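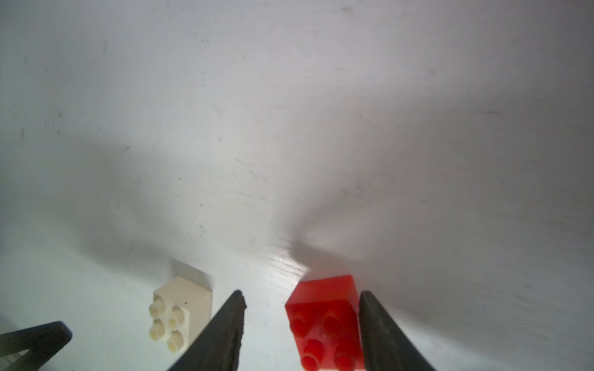
A red brick with a cream one for company.

How to Wash a Big Batch of Toy Bricks

I love this job! Secondhand bricks come with years of juice and biscuit crumbs on them, and a Sunday morning at the sink brings the color right back. The lot I bought at the Batdale flea market in August took me one morning, not counting drying.

1. Sort first. Pull out anything with a motor, a battery, a sticker or fabric. Those get wiped with a damp cloth and never go in the water. Take stuck bricks apart too, or the dirt stays in the seam.
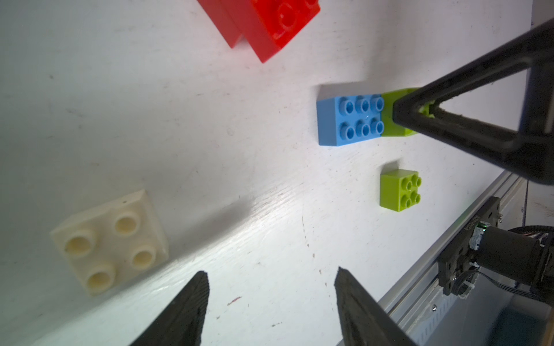 Chunky bricks in red and light blue.

2. Soak. Fill a tub with warm water (hand-warm is plenty, hot water can warp the plastic) and add 2 squirts of dish soap. Leave the bricks in for an hour and give them a swirl whenever you walk past.

3. Scrub. An old soft toothbrush is perfect for the tops, and a bottle brush gets up inside the hollow undersides. Skip scouring pads, they dull the shine.

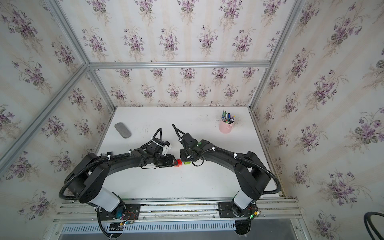

Pirjo Juntunen: I put mine in a mesh bag and swish the whole thing around, so much easier on the back. Do the small ones separately though, they hide inside the big ones! 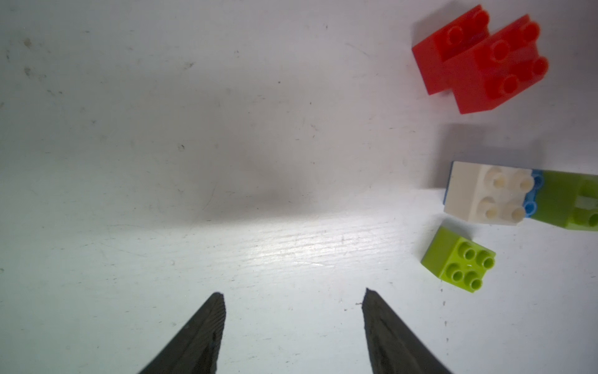

4. Rinse. Use cool running water and a colander, and keep going until there are no more suds.

5. Dry. Spread everything on towels, studs up, so the water can run out underneath. Turn them after 8 hours and leave them overnight. Keep them out of strong sun, and don't close the lid on the box until the insides are dry.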